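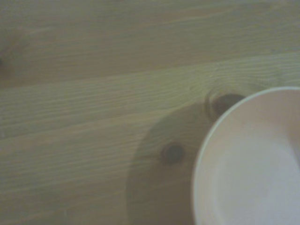

Bowl and tabletop from the wrist camera, Kosance bench.

Bowl-and-rack set reaches 134 demonstrations

Recording for the bowl task resumed on 7th May under Efua Appiah. Each demonstration is one attempt by an operator to move a bowl to the wire rack, stored with arm positions and video from the wrist and fixed cameras. The set now holds 134 of these, 73 of them added since the last newsletter.
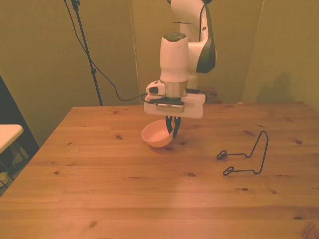 Grasps are made at the rim. Operators vary the bowl's starting spot between attempts and leave the arm's home pose alone — the November set did the reverse, and the policy trained on it learned little about where to reach. Jamshid Arabzadeh reviewed the new files and set aside 13 for dropped video or late start marks. Failed grasps are kept and tagged.

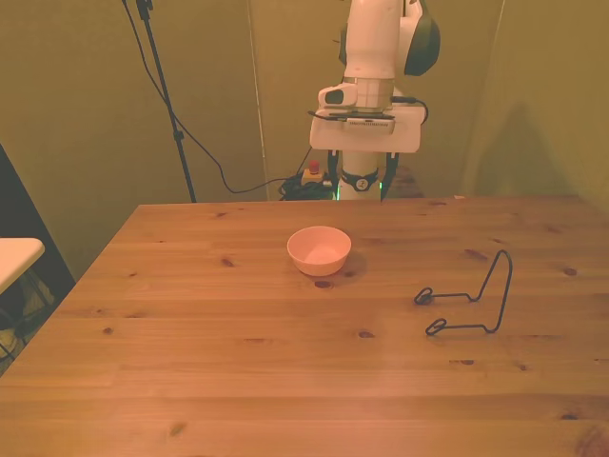
Next steps

Bello Nwankwo will train a first policy on the Wesix machine, using wrist video alone and then both views. Requests for raw files go to Jummai Oyelaran.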